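Plodlow array, shading on the lower rows

tadine_roof
March 15, 2022
Good evening to all. I would like your opinion on the Plodlow roof. The array has 200 modules on 4 inverters, and the lower rows get shade from the chimney of the neighbor. The installer from Sokau wants to put optimizers on every module. I think this is too much money for the problem we have.
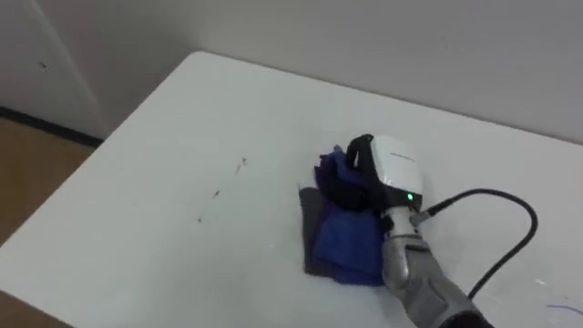
Mollah Solar Club – Technical Section

My own idea is to put optimizers only on the lower rows and leave the rest as it is. The last reading was 3644 kWh for May, and the upper rows did very well.

kwh_counter
Please be careful with mixing. Some inverters do not accept a string where only a part of the modules has optimizers. Which model do you have? Without this we are only guessing.

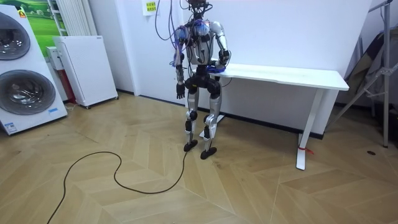 oldstring replied that the shade is only a winter matter and the money is better kept for a spare inverter. I have read his post two times and I do not agree – a chimney stays there in summer also.

tadine_roof
It is shorter in summer, the shade I mean. But I take the point about mixing. The model allows it, I looked in the manual, page 3.

oldstring
Then move the shaded modules to their own string first. It costs only cable and one day of work.

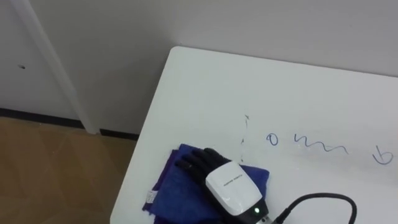 Does a separate string need its own MPPT input? It should have one, otherwise the weak string is tied to the voltage of the good ones.

kwh_counter
I still prefer optimizers, but try the cable first.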